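Path Notes: The Plemia Lane

The gravel lane at Plemia has had a mixed year, and several members have asked where things stand before the spring walks are set. The short version is that the lane is open from end to end, the surface is sound for walking, and the work still to do is mostly on the verge and the overhead growth. The longer version follows.

Surface

The lane was last regraded in August. The contractor, Tzavaras, took out the two ruts that had formed after the summer storms and spread new gravel over the worst stretch. The new material has settled in with the old packed soil, and the color difference people complained about in the fall has mostly gone. There are still loose stones on top. Anyone pushing a stroller should expect a bumpy ride, and we would not recommend thin-soled shoes.

We are not planning to pave any part of it. This came up again at the fall meeting and the vote was 81 to 31 in favor of keeping gravel. Several people who voted the other way made fair points about wheelchairs and walkers, and Stamatia Katsaros is looking into whether a firmer stone mix could be used on the first 600 feet from the gate. She expects to have prices before the next issue.

Trees and shade

Most of the mail we received over the summer was about the trees, and it went in both directions. Some walkers want the branches cut well back so the lane dries faster after rain. Others use it mainly for the shade and would like it left alone. Roman Bielecka walked the length of it with the tree crew from Ekance, and they agreed on four trees that need work. All four have dead limbs over the walking surface. None of them will be removed.

The rest of the canopy stays as it is. On a bright day the overhanging leaves put a good part of the gravel in shade, and you come out of it into full sun farther along. Drivers of the mowing cart should slow down at that point – it is hard to see a person standing in the shade when you are coming in from the glare. 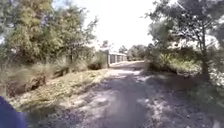 The verge

The grassy slope on the left as you head toward the low building has been left uncut on purpose. The dry grass looks untidy to some, but it holds the bank in place, and the taller tufts along the top keep soil from washing down onto the gravel. Nilton Chávez tried cutting a short section two years ago and spent the following spring shoveling dirt off the lane. We will cut only the bottom strip next to the gravel, once in late spring and once more if it needs it.

Leaf litter along the edge will be raked at the same time. If you have a rake and a free morning, call Chrysanthi Papadakis. Gloves are in the shed. Please do not pile the leaves against the shrubs, as was done last year. Put them in the bins by the gate.

Use of the lane

A few reminders, as the same questions keep coming in:

Bicycles are allowed but must give way to people on foot.

Dogs must be on a leash for the whole length, including the far end.

Cars may not use the lane except for deliveries to the building, and then only with a pass from the Usance office. Two passes were lent out in the fall and have not come back. If you have one in your glove compartment, please return it.

Do not take gravel for home use. We did not think this needed saying, but there was a noticeable dip near the gate in October.

Costs

The regrading came in slightly under what was set aside, and the difference will go toward the tree work. Copies of both invoices are in the binder at the office for anyone who wants to read them.

Comments on the stone mix should go to Stamatia in writing. For anything else about the lane, leave a note for Chrysanthi Vlachopoulos at the front desk.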